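Move-In Safety Checklist, Merstead Lofts, with my notes
Walked by Colleen Hawthorne, 2019-04-23

1. Smoke alarms: PASS. Both chirped the second I hit the test button, and the hallway one nearly took my ears off! Mahlet Nigatu came up to see what was wrong.

2. Front door lock: FIX. The deadbolt sticks unless you lift the handle. I told Gareth Whiteley and he's bringing a new strike plate.

3. Fire extinguisher: PASS. Gauge is in the green and the tag is current. I'd still move it off the floor (I stubbed a toe on it).

4. Breaker panel: FIX. Two labels are in pencil and I can't read either one. Water heater is clear, though.

5. Windows: PASS. They all open, and the bedroom one stays up by itself now, hooray.

6. Hot water: RECHECK. It felt too hot to me at the bathroom sink, but I'd left my thermometer in the car. Reginald Mbeki says he'll turn it down a notch.

7. Plates and racks: PASS. Plates stand upright between the pegs, and I ran a finger along the rims I could reach, no chips. 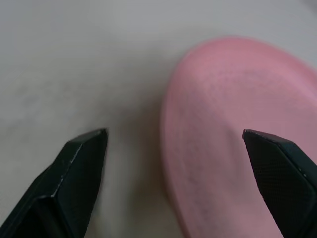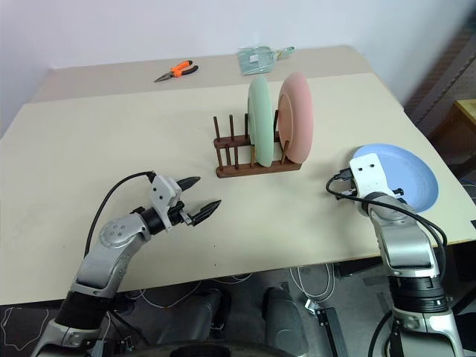
8. Stairs and railing: FIX. Third step from the top creaks and the railing wiggles. Please use the other stairs until Gareth gets to it.

Recent checklists
Wotthorpe Annex, spring walk
Gil Street laundry room
Balcony and railing basics

Questions? Leave a note at the Merstead front desk
© 2019 Merstead Lofts
Back to top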